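Chapter 4
Cadence Estimation and Audio Tempo Matching

Topics in this chapter
4.1 Step detection from a three-axis accelerometer
4.2 Smoothing and lag
4.3 Tempo indexing of a music library
4.4 Case study: the Ostico player

Chapter 3 treated position data as the main input to a fitness application. Position is enough to report distance and pace, but it is a poor source for cadence, the number of steps taken per minute. Two runners at the same pace may differ widely in cadence, and a single runner may change cadence on a hill with little change in pace. An application that selects music by tempo must therefore read the motion sensors directly.

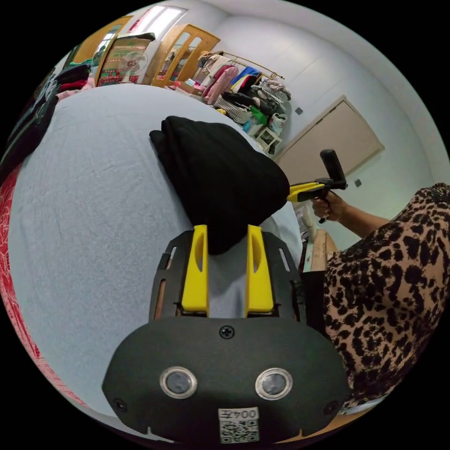

Let the accelerometer be sampled at 200 Hz. The magnitude of the three axes is computed for each sample, gravity is removed with a high-pass filter, and the remaining signal is searched for peaks. Successive peaks closer together than 300 milliseconds are merged under the default settings, which limits the detector to 200 steps per minute. Section 4.1 shows how to lower this threshold for sprint training.

The raw step interval is too uneven to drive playback. The Laitinen filter, used throughout this chapter, takes the median of the last 11 intervals and converts it to a rate. The median rejects a single missed or doubled step, but it delays the response to a true change of cadence. Exercise 4.6 asks for the size of this delay.
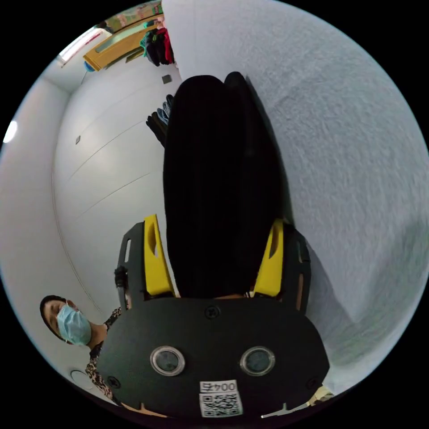 Once a stable rate is available, the player searches an index of tracks sorted by beats per minute. Tracks at half the target rate are also accepted, so a track at 93 beats per minute can serve a runner at 186 steps per minute. The Bornness data set, supplied with the exercises, contains roughly 300 tracks with tempo labels. Some labels are wrong by a factor of two and must be corrected before use.

Readers who have not installed the Wondport sensor library should do so before starting Section 4.1. Installation steps are given in Appendix B.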